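플레넬(Flenel) 조립·분해 셀 안전 점검표
CPU 탈착 공정, 그리퍼 낙하 건 이후 재가동 전 점검
작성: 자동화설비 담당 / 시기: 11월

점검 사유
CPU 교체 작업 중 그리퍼가 칩을 소켓 위에서 놓쳤다. 칩이 접촉 핀 위로 떨어져 핀이 휘었고, 메인보드 한 장을 폐기했다. 인명 피해는 없음. 다만 작업자가 칩을 꺼내려고 정지 확인 없이 셀 안에 손을 넣은 사실이 기록에서 확인되어, 설비 고장과 안전 위반을 함께 점검한다.

판정 표시: 적합 / 부적합 / 조건부 / 해당 없음

1. 정지 및 출입

1-1 비상정지 버튼 (전면, 후면)
판정: 적합
두 곳 모두 누르는 즉시 정지. 후면 버튼은 부품 상자에 가려져 있어 상자를 치우고 바닥에 적치 금지선을 그었다.

1-2 도어 인터록
판정: 부적합 → 조치 후 적합
도어를 열어도 감속만 되고 정지하지 않았음. 티칭 때 바꾼 설정이 자동 운전에 그대로 남아 있었다. 원래 값으로 복구하고 도어를 여닫으며 재확인함.

1-3 잔압 배출
판정: 해당 없음
전동 그리퍼 사용.

1-4 정지 상태에서 파지 유지
판정: 조건부
정지 시 파지력이 유지되는 것은 정상 동작이다. 문제는 작업자가 칩을 손으로 잡아 빼려고 한 것. 수동 개방은 펜던트로만 한다. 셀 입구에 문구 부착 예정.

2. 그리퍼 및 손목부

2-1 체결 나사 풀림
판정: 부적합 → 조치 후 적합
링크 쪽 나사 하나가 손으로 돌아갈 정도로 풀려 있었다. 전체를 토크 렌치로 다시 조이고 풀림 표시선을 그음. 앞으로 300회 동작마다 표시선을 본다. 기존 주기는 1000회였는데 너무 길었다.

2-2 손가락 패드 마모
판정: 부적합
한쪽 패드만 닳아 칩이 기울어서 잡힌다. 할라스(Halász) 패드로 교체했으나 같은 로트의 예비품이 없어 다음 교체분은 발주 중.

2-3 손가락 평행도
판정: 조건부
게이지로는 기준 안에 들어온다. 그런데 실제로 칩을 잡으면 방열판 가장자리에서 조금씩 돌아간다. 2-1, 2-2 조치 후에도 남아 있어 원인을 더 봐야 한다.

2-4 케이블 간섭
판정: 적합

3. 파지 및 삽입 동작

3-1 파지력 설정
판정: 부적합 → 조치 후 적합
메모리 모듈용 값이 CPU 공정에 불려 와 있었다. 레시피 이름이 비슷해서 생긴 일로 본다. CPU 레시피를 별도 폴더로 옮기고, 품번이 맞지 않으면 시작되지 않게 막았다.

3-2 소켓 상부 접근 높이
판정: 조건부
칩을 든 채로 소켓 바로 앞까지 내려와서 각도를 보정하는 순서였다. 이 높이에서 놓치면 핀이 상한다. 각도 보정을 케이스 바깥 대기점에서 끝내고 들어가도록 순서를 바꿨다. 사이클 시간은 늘어난다.

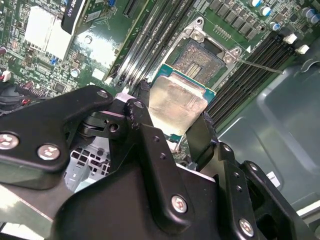

3-3 기울기 초과 시 동작
판정: 부적합
손목 카메라가 기울기를 읽고도 경고만 띄우고 다음 단계로 넘어갔다. 낙하 당시 로그에도 경고가 남아 있다. 엘룸(Ellum) 비전 쪽에 정지 신호 연동을 요청했고, 적용 전까지는 경고가 뜨면 작업자가 직접 멈춘다.

3-4 고정 프레임과 레버 상태 확인
판정: 적합
프레임이 완전히 열리지 않으면 하강하지 않는다. 레버를 일부러 반쯤 둔 상태로 시험했고 하강 전에 멈췄다.

3-5 주변 부품 간섭
판정: 조건부
메모리 슬롯 걸쇠와 그래픽카드가 경로에서 가깝다. 현재 경로로는 닿지 않지만 케이스 종류가 바뀌면 경로를 다시 잡을 것. 그래픽카드를 먼저 빼는 순서도 검토했으나 아직 결정하지 않음.

4. 전기 및 정전기

4-1 케이스 전원 분리
판정: 적합
전원 코드 분리 후 투입. 코드가 꽂힌 채 들어오면 반려한다.

4-2 그리퍼 접지
판정: 부적합 → 조치 후 적합
접지선이 손목 회전부에서 끊어져 있었다. 겉으로는 멀쩡해 보여 육안 점검만으로는 못 잡는다. 월 점검표에 저항 측정을 넣음.

4-3 작업자 손목띠
판정: 적합

5. 재가동 시험

폐보드와 불량 칩으로 100회 연속 삽입을 했다. 낙하 없음. 기울기 경고는 나왔고 그때마다 수동으로 정지했다. 600회까지 채운 뒤 양산품을 넣기로 했으며, 남은 횟수는 야간에 돌리지 않고 주간에 작업자 입회하에 진행한다.

시험 중 속도는 낮춘 상태로 고정. 우켈(Ukell) 제어기의 속도 제한은 비밀번호로 잠갔고 해제는 설비 담당만 한다.

6. 미결 사항

- 2-2 예비 패드 입고 확인
- 2-3 칩이 돌아가는 원인. 패드 재질을 바꿔 비교 예정
- 3-3 비전 정지 신호 연동. 완료 전 무인 운전 금지
- 1-4 안내 문구 부착, 교대조 전원에게 수동 개방 절차 재교육
- 3-2 변경된 순서를 작업표준서에 반영

종합 판정: 조건부 가동
주간, 저속, 작업자 입회 조건에서만 가동한다. 도어를 연 상태의 자동 운전은 어떤 경우에도 하지 않는다. 3-3 조치가 끝나면 3항과 5항을 다시 점검한다.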